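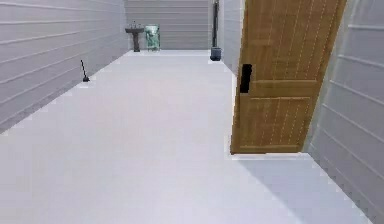 Corridor scene in the simulator, door ajar, view from the base camera.

I spent most of August on the door problem, so these are my notes on it before I forget the details.

The task is simple to state. The base starts at the near end of the corridor and has to reach a goal pose in front of the sink at the far end. The straight line down the middle is free. Any planner handles that. The trouble is on the right, where the door swings into the corridor and hides part of the wall behind it, and I had the planner in Vrabec making bad decisions about that side for weeks.

Vrabec is my navigation stack. It runs a grid costmap, a hybrid A* global planner and a sampling-based local controller. Stisier is the perception node that feeds it. Stisier takes depth and a segmentation mask and writes three classes into the costmap: free, occupied, unknown. Until this summer, unknown cells cost the same as free ones. I had set that back when all my test maps were fully observed, and I never revisited it.

With a door ajar, that default does the following. The cells behind the door are never observed from the start pose. They cost nothing extra. If the goal heading is set a little to the right, the global planner finds a path that clips the free edge of the door and passes through the unobserved wedge. The local controller then sees the door panel as occupied, rejects all the samples, and stops. Replan, same path, stop. I logged 15 replans in one run before the watchdog killed it.

First attempt: make unknown cells lethal. This fixed the loop and broke everything else. Depth in the simulator is clean, but Stisier discards returns at grazing angles, and the siding on the walls produces plenty of those. The left side of the costmap filled up with unknown speckle along the baseboard, and the corridor got narrower in the map than it is in the world.

Second attempt: a graded cost. Unknown cells now get a value of 80 on the costmap's scale, well above free and well below lethal. Unknown cells connected to a segmented door get a further penalty that decays with distance from the door's free edge. The connectivity check is a flood fill limited to 16 cells. It costs very little, and it only runs when the door mask changes.

The thin objects were a separate bug. The black pole at the far end and the small plunger-shaped thing near the left wall were both dropping out of the occupancy layer. The cause was a median filter on the depth image, with a kernel wide enough to erase anything that narrow at range. I cut the kernel to 3 and moved the smoothing into the grid, where it can be done over time. The pole now holds. The plunger's stick still flickers, but its base stays occupied and inflation covers the rest.

The greenish translucent box next to the sink is unresolved. Stisier's segmentation labels it differently depending on the viewing distance, and I have it forced to occupied through an override in the scene config. I don't like overrides. Lerato Shabalala suggested treating any cell with high label entropy as occupied until the base is close enough to get a stable vote, and I have a branch for it that doesn't pass the regression set yet.

On tooling, I moved the scene configs out of the launch files and into Skokmont, which gives me one file per scene with the door angle as a parameter. Before that I was editing the hinge value by hand and forgetting to put it back. Sweeping the angle is now one command, and the logs go to Lokelon for replay. If you do this, record the costmap as well as the path. I skipped it at first to save disk and had to rerun the whole sweep on a Tuesday night.

Still open: the flood fill assumes one door per mask, so two overlapping doors get merged into a single blob with the wrong free edge. None of my scenes have that yet. The door penalty is also static, and it should drop once the base has seen behind the panel. That change goes into the costmap layer next, along with a test for it.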